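Drilico Tabletop Goods

Cassim round coaster and small-cup table setting
Item 345
Sold singly or in sets of 3

The Cassim is a round coaster for espresso cups, demitasse cups and other small-footed drinkware. It is wide enough to leave a visible rim around the base of a small cup, and low enough that the cup can be set down and picked up by the handle without tilting.
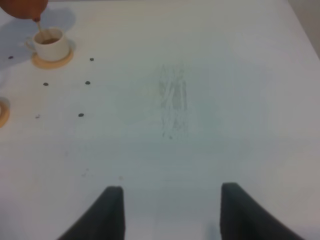
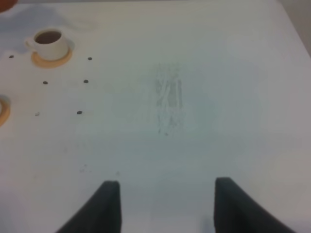

Small white cup on a round coaster, white table. Cup not included.

General

The coaster is turned from solid beech and finished with a hard wax oil. Color is light tan when new and deepens with exposure to daylight and repeated contact with warm cups. Grain and tone vary between pieces. Sets are matched by eye at packing, so single coasters ordered later may be a shade lighter or darker than an existing set.

Both faces are finished. The underside carries a thin felt ring, glued into a shallow groove, which keeps wood off the table surface and limits sliding on painted or lacquered tops. The ring is replaceable (see Spare parts).

Specifications

Outside diameter: 121 mm
Edge: rounded, top and bottom
Material: beech, solid
Finish: hard wax oil, two coats
Underside: felt ring, gray
Pieces per set: 3
Stackable: yes
Dishwasher: no
Microwave: no

Cup compatibility

Any flat-bottomed cup with a foot smaller than the coaster will sit on it. The size was chosen for short coffee cups, where a full saucer takes up more table than the drink needs. It will also hold a standard mug, although with a wide mug little of the rim remains and drips may run past the edge. Stemmed glasses are not recommended. The surface is flat and does not locate a foot.

The coaster is not a trivet. Do not place pans, kettles or moka pots on it directly from the burner. Wax oil softens under sustained heat and will mark.

Use on white and light-colored tables

Coffee left standing under a cup will stain an unsealed white tabletop. The coaster catches ordinary drips from the cup wall but has no raised lip and will not contain a spill. Wipe the table and the felt ring after any overflow. A wet felt ring left in place can leave a gray circle on matte finishes — lift the coaster and stand it on edge until the ring is dry.

For two place settings, keep the coasters far enough apart that cup handles can be turned freely in either direction.

Care

Wipe with a damp cloth after use and dry at once. Do not soak. Use mild dish soap for coffee rings and milk residue. Abrasive pads will cut through the finish and should be kept for sanding before re-oiling.

Re-oil when water no longer beads on the surface. Apply a thin coat, leave for 15 minutes, then wipe off all excess with a lint-free cloth. Allow to cure overnight before placing a cup. Dotness clear maintenance oil is suitable and is listed under Related items. Tinted oils will change the color permanently.

Spare parts

Felt ring, gray, pack of 3. Peel off the old ring, clean the groove with a dry brush, press the new ring in place.

Related items

Drornimine serving tray, beech
Dotness clear maintenance oil

Design: Stojan Kovačević for Drilico
Page revised in January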